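Unit 4: Walking and the Street Corner

Reading for this unit: the Bronmont corridor report, chapters 1 and 5.

For most of the last century, city streets were planned around the movement of cars. Engineers counted vehicles and widened roads to suit. People on foot were rarely counted at all. The Rirnstead street plan of 1953 is typical. It gives lane widths for every main road in the town and has one paragraph on sidewalks.

Key terms

Crossing distance: the length a walker covers from curb to curb. It grows with each added lane and with a wider corner radius.

Corner radius: the curve of the curb where two streets meet. A large radius lets drivers turn faster. A small one slows them down and shortens the crossing.

Clear width: the part of the sidewalk left for walking once poles, signs, benches and trees are taken out.

Desire line: the path people would take if nothing stood in the way. When a crosswalk is set far back from the desire line, many people cross outside it.

Bronmont and Hunt Street

The Bronmont report looks at a stretch of Hunt Street 1000 feet long. It has no marked crossing between its two ends. The bus stop and the grocery store are on opposite sides, near the middle. Residents told the survey team that they crossed wherever there was a gap in traffic. The report recommends a mid-block crossing with an island. The city chose to retime the signals first, and we will discuss that choice in class.
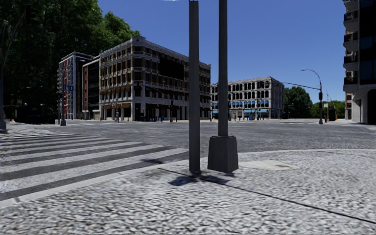
Fig. 4. Computer rendering of an intersection with a zebra crosswalk and two poles on the sidewalk.

Corners are where most of these terms come together. Poles have to stand near the curb, and people waiting to cross need the same space.

For next time

Pick a corner you use often. Pace out the crossing distance and the clear width, and bring a sketch. Read the Wero case before class and note which of the terms above it leaves out.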